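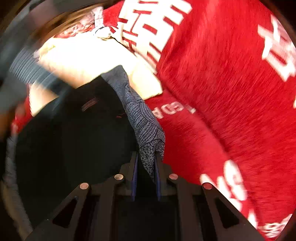 Gray leaf-print cloth and the red blanket, bedroom work, Cedcombe.

Kuston Household Textiles Project
Progress report to the Gindach Fund
21 Oct 2021

1. Period and purpose

This report covers the work from May until now. The grant supports the bedroom part of our project, where we prepare written guides for folding and sorting of clothes and bedding in ordinary homes. The guides are made for people who are learning housework in a new country, and for the support workers who visit them. In the application we promised 4 guides. Three are finished and one is in draft.

2. Work on the bed

All folding in this period was done on a bed and not on a table. Our readers told us in the first survey that they have no free table in the bedroom, so we have changed the plan accordingly. The bed cover stays on and the clothes are folded on top of it.

This choice has brought some difficulties which we want to report openly. A fleece surface holds the cloth, and a thin garment does not slide when it is pulled straight. Also a cover with large printed characters makes it harder to judge if an edge is parallel. We have added a short section on this to the second guide. The advice is to lift the cloth first, put it down again, and only then make the fold.

3. Trousers

The trousers guide took more time than planned. We tested 9 ways of folding and kept two of them. Trousers with a lining or cuff in a second fabric need their own instruction, as the turned-up part is thick and the fold opens again if it is placed in the middle. In our text the cuff goes to the outside and lies across the full width of the folded garment. The label and the back pocket seam can be used as marks for checking if both sides are even.

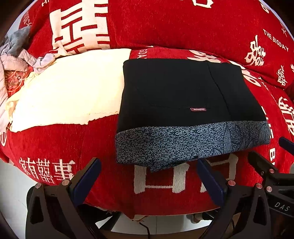

4. Distribution and feedback

We printed 1,000 copies of the first guide at Hubáček, the print shop which made also our earlier leaflets. We received 92 answer cards back. Most readers found the text clear. The most common wish was for bigger letters, and the second was for a page on heavy blankets, which we did not plan originally.

5. Delays and next steps

The fourth guide, on mixed piles of clothing and bedding, is late by up to one month. The draft is written but the order of the steps is still not good: testers began with the small pieces and had then no place for the blanket. We will turn the order around and test it again in Cedcombe.

We ask the Fund to agree that the money left from printing is used for the page on blankets. The budget table is sent separately.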